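Plistitden Technical Institute
Introduction to Service and Workshop Automation
Course Handout, Unit 3: Can Machines Do the Chores Yet?

Purpose of this unit

Units 1 and 2 dealt with machines that repeat a fixed motion on parts of a known shape. Unit 3 turns to work in which the object changes shape whenever it is touched. Laundry is the main case. The same questions arise on the shop floor wherever staff handle covers, liners, bags, hoses or cable, and students on the workshop track should read the handout with those tasks in mind.

Students are expected to have read the Gidholm chapter on grasping before the Thursday session. The chapter's notation is used in the exercises but is not repeated here.

1. What counts as doing a chore

A chore is finished when a person who comes back to it has nothing left to do. This definition is stricter than the one used in many demonstrations. A machine that folds one towel laid flat by an assistant has performed a step. The person who sorted the load, pulled the towel free, turned it the right way and spread it on the table has performed the rest.

For each system discussed in class, students should write down the following before forming a view of its performance:

The state of the objects at the start, and who put them in that state.
The point at which the machine stops and a person takes over.
What the machine does when a grasp is missed.
How long the full job takes, including resets.

The third item is the one most often missing from published accounts. Where it is missing, students should say so in their write-up and should not supply a guess.

2. Why cloth is difficult

A rigid part can be described by its position and its orientation. Once these are known, the shape of the part tells the machine where every edge and corner lies. Cloth has no such description. Two pieces cut from the same pattern and dropped on the same table will come to rest differently, and the machine must work from what its sensors report at that moment.

Three difficulties should be kept apart in discussion.

The first is perception. Folds hide parts of the cloth, and shadows inside a fold can resemble an edge, a seam or a second piece of fabric. A strong light from one side makes this worse, as the bright parts of the cloth lose their texture while the creases go nearly black. A camera at the wrist gives a close view of the weave but seldom shows the whole item. A camera overhead shows the outline but may miss the layers.

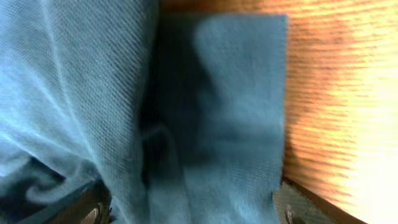 Figure 1. Folded blue fabric between the gripper fingers, seen from the wrist. Note the dark crease beside the raised flap.

Figure 1 should be studied with the layer question in mind. The flap has a clear straight border at the top and a slightly fuzzy one along its right side. A program that looks only for long edges would find both of these, and it might also accept the boundary of the dark crease as a third. Students should consider what further information would be needed to tell a true border of the cloth from the line of a fold.

The second difficulty is contact. To lift cloth from a table, the fingers must get under it or pinch it from above. Pressing too lightly slides over the surface. Pressing too hard drives the fingertips into the table. Thin material adds the risk of taking two layers where one was wanted, and the error may not show until the item is raised.

The third difficulty is prediction. Pulling one corner moves the rest of the cloth in ways that depend on weight, friction and the folds already present. A planner that is correct for the first motion may be wrong for the second. For this reason, most current systems look again after every action.

3. Choosing a grasp point

The course uses three classes of grasp point: corner, edge and interior. A corner grasp tells the machine the most about the item, as the neighboring edges can be followed from it. An edge grasp is easier to obtain and often enough for dragging or smoothing. An interior grasp is the easiest of all, but it gathers the cloth into a bunch and usually has to be followed by a second grasp elsewhere.

In practice the class of a grasp is not always plain from the wrist view. The fingertips cover the very material they hold, and the cloth near them is drawn into wrinkles.
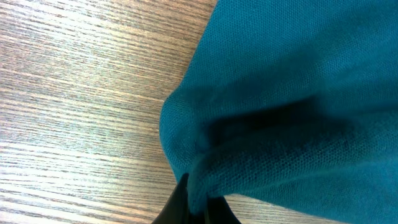 Figure 2. Teal fabric pinched at its lowest point. Wrinkles spread from the fingertips toward the fold.

Exercise 3.1 asks students to mark on a printed copy of Figure 2 the visible boundary between cloth and table, and then to mark separately the dark fold that crosses the cloth. They should state how confident they are that the pinched tip is a corner of the item and give the evidence for that judgment. A reply of "cannot be determined from this view" is acceptable if it is argued properly.

4. Where matters stand

The Everon teaching cell will be used for the practical. Its fabric routine is set to stop after 60 attempts, whether or not the item has been folded, and the log is to be submitted complete. Failed attempts must not be removed.

The course takes the position that single steps of household work are within reach of present machines under arranged conditions, and that whole chores in an ordinary home remain unsolved. Shop-floor tasks fall between the two. A workshop can fix its lighting, its table height and the order in which items arrive, and each of these takes away some of the uncertainty described in Section 2. Students who disagree with this position are free to argue against it in the written assignment.

5. Assignment

Write a report of no more than 2000 words on one chore from the home or the workshop. Apply the four points in Section 1 and refer to at least one of the two figures. The Bugti data sheet may be used as a source for cycle times. Reports are due at the start of the next unit.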